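Como montar uma tarefa de moldura com dois braços robóticos

Este roteiro foi escrito para os alunos que entram agora no projeto Skastitico, o grupo de robótica do colégio técnico Rernholm. Trata da tarefa que usamos no segundo módulo: trabalhar com uma moldura e as suas peças planas sobre a mesa, usando os dois braços ao mesmo tempo. Quem ainda não fez o exercício dos cubos deve começar por ele.

O que é preciso ter na bancada: os dois braços já calibrados, uma moldura, a peça plana que vai com ela e um pano. Retirem o vidro das molduras que o tiverem. As garras apertam mais do que parece e já partimos dois.
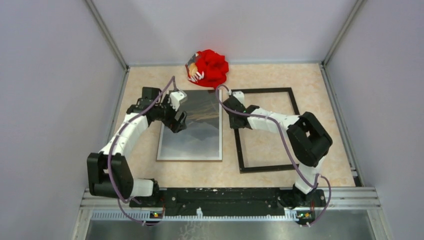

Texto: Equipa Skastitico | Oficina de Robótica, Rernholm | 21 de dezembro de 2018

Passo 1. Colocar as peças
Ponham a moldura do lado do braço direito e a peça plana do lado do braço esquerdo, com uma faixa de mesa livre entre as duas. Não é preciso alinhar nada. Uma moldura um pouco rodada serve melhor para treinar, e o programa tem de aguentar isso. O pano fica amontoado ao fundo, fora do caminho dos punhos.

Passo 2. Verificar os cabos
Cada braço tem o seu cabo roxo, que sobe da base e acompanha os segmentos até à garra. Movam o braço à mão, com os motores desligados, até ao ponto mais distante que a tarefa exige. Se o cabo esticar, soltem mais um palmo junto à base. Se ficar folga a mais perto da garra, o laço pode apanhar a borda da moldura.

Passo 3. Gravar as posições
No Revgate, abram uma sequência nova e gravem primeiro a posição de espera dos dois braços. Depois gravem a aproximação: cada garra para a 60 mm do tampo, por cima da sua peça. Só então se grava a descida, com a velocidade a 12 por cento. O valor de origem é demasiado rápido para peças finas.

Passo 4. Pegar pela borda
O cartão e os painéis pegam-se sempre por um canto ou por uma borda. A garra desce aberta, com um dos dedos do lado de fora da peça. Enquanto um braço levanta, o outro espera – este é o erro mais comum nos primeiros ensaios, porque os dois punhos chegam ao centro da mesa ao mesmo tempo.
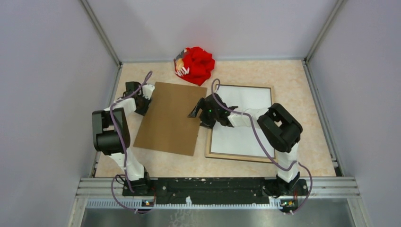
Variante com cartão e moldura de borda clara.

Passo 5. Trocar de peças
Quando a sequência correr bem cinco vezes seguidas, mudem de moldura e de peça plana. O cartão castanho liso é o mais difícil para quem usa o módulo de visão do Hsieh, pois não tem desenho nenhum que ajude a encontrar a orientação. Nesse caso, baixem o limiar de contraste para 43 e repitam a calibração.

Antes de sair
Levem os braços à posição de espera, desliguem primeiro os motores e só depois o computador. Guardem a sequência com o nome da equipa e o número do ensaio. Os ficheiros de novembro continuam na pasta antiga e não devem ser apagados.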